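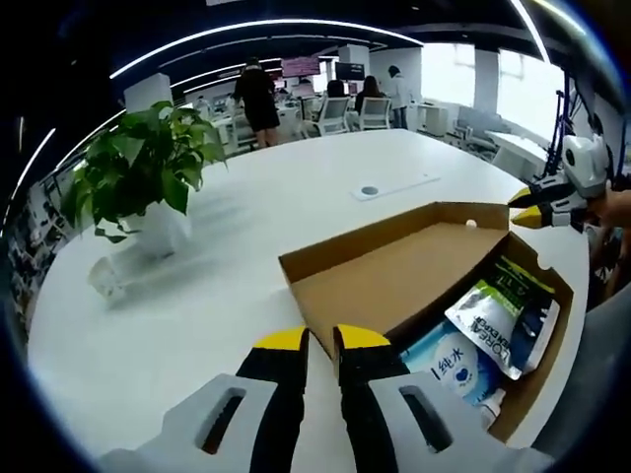 地下もの低予算SFを三本続けて見た記録

5月に入ってから、閉鎖空間を舞台にした低予算SFをまとめて見直している。きっかけは棚の整理で出てきた輸入盤の『Sasent』で、これは以前一度見て途中で寝た作品である。今回は最後まで見た。続けて『Draltach』と『Flotumier』も再生したので、三本まとめて書いておく。結末に触れる箇所がある。

先に視聴環境。再生はPC、出力は24Hz固定、音声はヘッドホン。『Sasent』のみPAL盤で、4%の早回しになっている。補正はかけていない。音程が気になる人は補正したほうがよい。

『Sasent』

監督はÞórarinn Arnardóttir。長編はこれ一本しか確認できなかった。あらすじは単純で、地熱発電所の保守に入った作業班が、図面にない縦坑を見つけて降りていく。上映時間の前半は降りるだけである。本当に降りるだけで、怪物も異常現象も出ない。梯子、踊り場、梯子、踊り場と続き、踊り場ごとに壁の数字が減っていく。最初に映る数字が1367、最後に読めるのが428で、そこから先は塗料が剥がれていて読めない。

前回寝たのはこの区間だった。今回は数字をメモしながら見たので眠くならなかった。メモしてわかったのは、数字の減り方が一定でないことである。序盤は21ずつ減るが、班長が無線を落とす場面の前後で一度だけ増えている。編集ミスとも演出とも取れる。直後の場面で照明の向きが左右逆になっているため、個人的には演出と見ている。ただしカットの順序を入れ替えた結果と考えても説明はつく。

照明はほぼヘッドランプのみ。黒がつぶれた画面が長く続く。盤の圧縮も悪く、暗部にブロックノイズが出る。岩肌なのかノイズなのか判別できない箇所があり、終盤の「壁が動いている」という台詞の場面では、何が動いているのか最後まで確認できなかった。コマ送りもしたが結果は同じだった。

音は良い。縦坑の残響が深さに応じて変えてあり、下へ行くほど高域が減る。台詞も同様に処理してあるので、終盤は聞き取りにくい。字幕を出して見た。

難点は最後の説明台詞。底に着いた班員が、縦坑を掘った組織の目的を二分以上かけて話す。それまで誰も何も知らない前提で進んできたのに、急に知っている人物が出てくる。脚本上の処理としては雑である。

『Draltach』

こちらは怪物が出る。開始から四分で出る。潜水調査船の乗員が海底施設に閉じ込められ、配管の中を移動する生物に一人ずつ襲われる。構成は定型そのもので、次に誰が襲われるかはほぼ予測できる。予測が外れたのは機関士だけだった。

造形物は着ぐるみと操演の併用と思われる。全身が映るのは二場面で、どちらも水を浴びた状態で逆光になっている。表面の継ぎ目を隠す撮り方としては正しい。残りは腕だけ、尾だけの寄りで処理している。腕の関節が人間より一つ多いのだが、食堂の場面だけ関節の数が人間と同じになっている。別の腕を使ったのだろう。

セットは通路が一本しかないらしく、同じ通路を赤い照明と青い照明で使い分けている。右の壁のバルブに欠けがあり、赤でも青でも同じ位置に欠けがある。気づくとそこばかり見てしまう。施設の見取り図が劇中に出てくるが、人物の動線と合っていない。食堂から動力室へ行くのに居住区を通るはずのところ、どの人物も通らない。

音楽はシンセのみ。低音の持続音に金属打音を重ねただけの曲が何度も使われる。曲としては二種類しかないと思う。エンドクレジットには五曲分の記載がある。

評価としては、三本の中で一番見やすい。人に勧めるならこれになる。上映時間も短い。 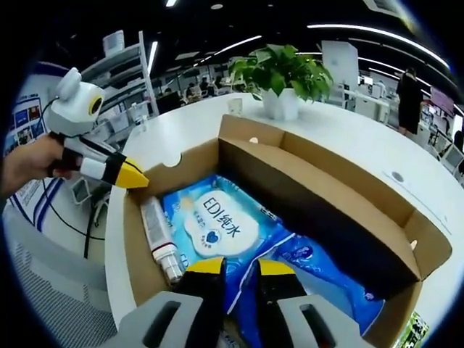 カテゴリー:映画メモ/SF・ホラー

『Flotumier』

問題はこれである。144分ある。低予算の密室SFで144分は長い。調べた範囲では短縮版もあるらしいが、見たのは長いほう。

舞台は地表が居住不能になった後の貯蔵施設。住人はHayatと呼ばれる管理音声の指示に従って生活している。ある日、Hayatの指示が一つだけ矛盾する。扉を閉めろという指示と、開けておけという指示が同時に出る。住人は二派に分かれる。ここまでは面白い。

分かれてからが長い。閉める派と開ける派が会議を開き、その会議がほぼ実時間で進む。固定カメラの長回しが多く、一番長いカットで九分あった。話者が画面外にいることも多く、声だけで進む。演技は安定している。舞台経験者が多いのではないかと思うが、資料が見つからなかったので推測に留める。

気になったのは時間経過の設定。施設内の時計は一日が21時間で刻まれていて、これは中盤に一度だけ台詞で触れられる。以降の説明はない。しかし画面に映る時計を追うと、会議の開始から終了まで表示がきちんと21時間制で進んでいる。小道具の時計を自作したか、合成で差し替えたかのどちらかになる。反射の入り方が不自然なカットが一つあったので、少なくとも一部は合成だろう。手間のかけ方の配分がよくわからない作品である。

扉は最後に開く。開けた先は映らない。住人の顔に光が当たり、そこで終わる。光の色温度が場面の途中で変わっていて、最初は白、最後はやや橙に寄る。朝なのか火なのかは決められない。『Sasent』のように説明台詞で埋めなかった点は評価する。

Hayatの声についても書いておく。クレジットに担当者の記載がない。前半と後半で息継ぎの位置が違い、後半は息継ぎそのものが消える。同一人物の録音を加工したのか、途中から別の音源なのか、ヘッドホンで聴き比べたが判断できなかった。波形を見れば何かわかるかもしれないが、そこまではやっていない。

盤の仕様について

『Sasent』は特典なし。チャプターが四つしかなく、縦坑を降りる区間が丸ごと一つのチャプターになっている。数字の確認で戻るときに不便だった。

『Draltach』は予告編と静止画集つき。静止画集に本編未使用の食堂の別アングルがあり、例の腕が写っている。こちらは関節が多いほうの腕だった。撮影順の手がかりになりそうだが、日付などの情報はない。

『Flotumier』は音声解説が入っている。冒頭の三十分だけ聞いた。撮影場所の話が続き、時計の話はまだ出てこない。残りを聞いて何かあれば追記する。

次は同じ棚から出てきた月面基地ものを見る予定。ケースの中身が別の盤だったので、まず本来の盤を探すところから始める。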